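4.2 Insertion Tasks

Sorting parts and seating them in a fixture is routine work in small shops, and people do it without looking for long. We wanted to know how well a learned policy handles the same job when the target moves between trials. The policy was trained on demonstrations by two operators and tested over 89 trials at the Larkton site.

Picking was not the hard part. Most failures came in the last few millimeters, when the part was already over the opening but turned slightly the wrong way. The policy tended to push down instead of backing off -- a habit Koval also saw in the earlier Holunside runs. Of the 27 failed trials, 12 ended this way and 5 ended with the part dropped outside the work area.
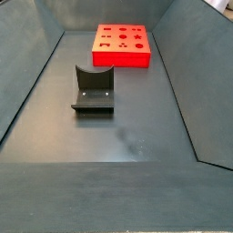

Figure 3. Workspace for the insertion task, with the red foam block and the black holder.

Rotation matters more for some openings than for others. A round hole accepts a round peg at any angle, while the five-pointed star and the arch in the foam block both need the wrist to be lined up before contact. We therefore report success by shape and do not average across the block. A person corrects this kind of error by feel. Our policy has no touch input, and we don't consider it ready for unattended shop use.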